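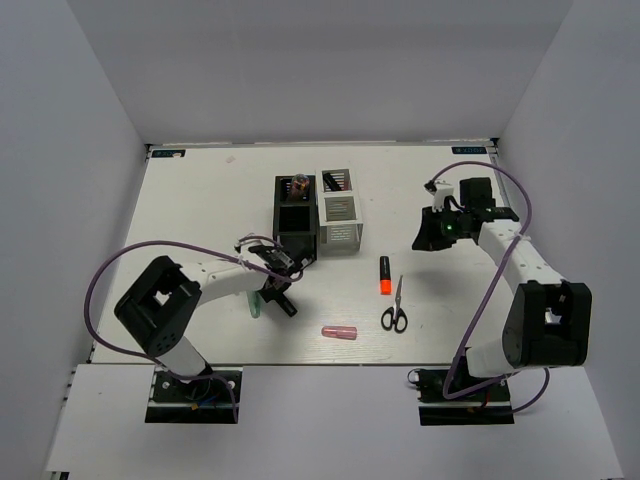
White tabletop, pale walls, thin rail along the far edge.

I repainted the spare room in May and spent more time on the white than on any other decision. The notes below are mostly so I can find the numbers again when the hallway comes up.

White paint is sold by name, and the names are useless for comparison. The figure to look for is LRV, light reflectance value, which runs from 0 for a perfect black to 100 for a perfect white. No wall paint reaches the top of the scale. Most of what gets sold as white sits in the eighties, and the grays people call "pale" start in the seventies. A difference of 10 points is obvious on a wall. A difference of two is hard to see unless the samples are touching.

I started with a Wavico chip my neighbor Maricruz Cervantes had left over from her kitchen, code 3644. It looked neutral in the store. On my north wall it went blue by four in the afternoon, and next to the old trim it looked dirty. The trim had yellowed, as oil-based enamel does when it gets little daylight, and any cool white beside it will make both look wrong. I should have checked that first.

So the order of work changed. Trim came before walls:

Wash with a degreaser, rinse twice, let dry overnight.
Scuff with 220 grit. Vacuum, then wipe with a damp cloth.
One coat of bonding primer. Water-based is fine over old oil if the scuffing was thorough.
Two coats of water-based enamel, satin.

Rutilio Quezada at the Espinoza paint counter tinted the enamel and the wall paint from the same base formula, satin for the trim and flat for the walls. Same color, two sheens. The satin reads slightly brighter where it catches the window and slightly darker where it doesn't, and that is enough contrast for a small room. I had planned on two different whites and dropped the idea.

On bulbs: the old ones were 2700 K, and under them every sample on the board turned cream. I replaced them with 3500 K, CRI 90 or better. Two brands with the same rating did not match each other, so buy all of them at once and keep a spare from the same box. Paint samples should be judged under the bulbs that will stay in the room. I judged mine under the old ones for a week and had to start over.

Sample boards work better than patches on the wall. I used foam board, two full coats, with an unpainted border of an inch on all sides so the old wall color doesn't sit directly against the new one. Move the board to each wall, morning and evening. Write the code on the back. I didn't on the first two and had to throw them out.

Coverage was worse than the can claimed. High-LRV whites depend on titanium dioxide for hiding, and they have very little tint to help. Over the previous tan I needed primer and three coats. Allow 20 percent extra paint if the existing wall is darker than mid-tone, and box the cans together in one bucket before starting.

Ceiling is still the original flat white. It looks grayer now than it did before. I have a quart of the wall color left and will try it in the closet first.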